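Kiani cell, bench notes, 22 July 2024

Fault 531 again on the two-arm table – "tracking error, left." Nine runs in, and the left arm decided it had made its point.

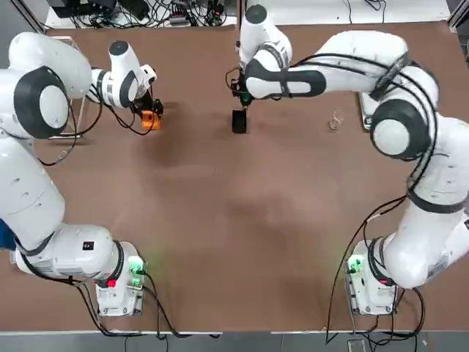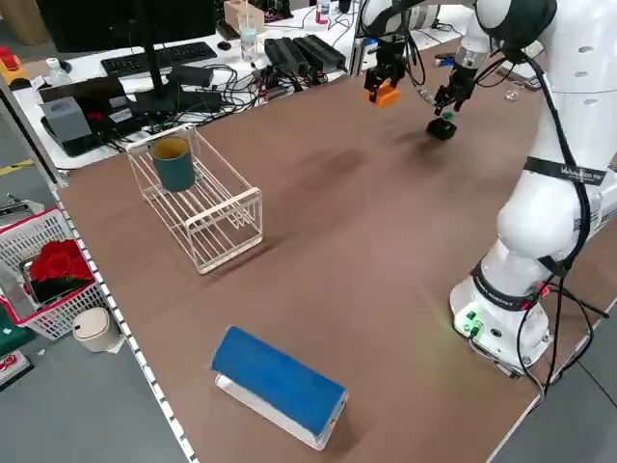
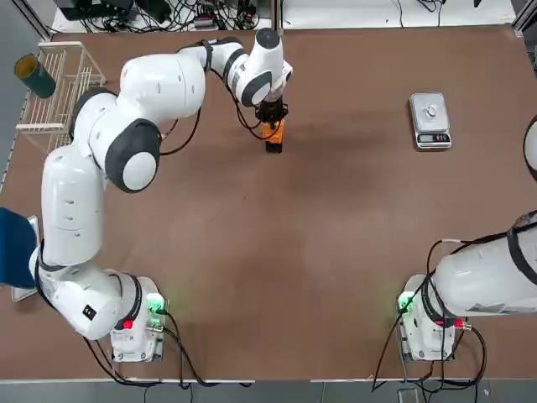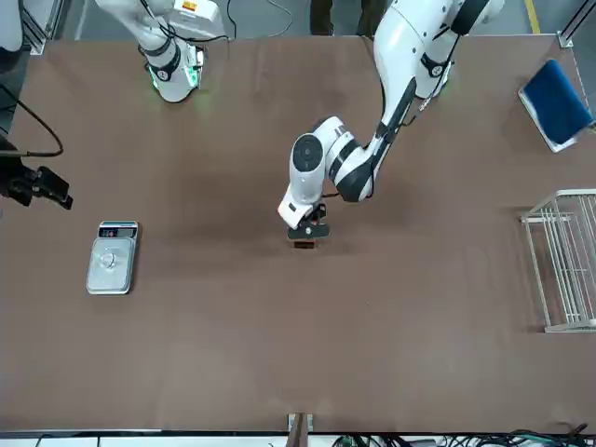
Brown table, weighing task. The scale is in the last two.

Log puts the trip at second 53, left arm only. Right arm carried on for a bit, as if it hadn't been told, and that bothers me more than the fault. A trip on one side is supposed to hold both. Checked the Virnora config: the shared stop was commented out in December, with the note "temporary."

Put it back. Forced a trip on the left, both arms held. Forced one on the right, same. Did it 11 times and got bored.

Still don't know what sets off 531. My money is on cable drag at the left wrist – it has been before. Will reroute and rerun at half speed. Until then, hand on the stop button, and no reaching in between runs.

Asked Trekuvcombe if their cell has the same line commented out. No answer yet.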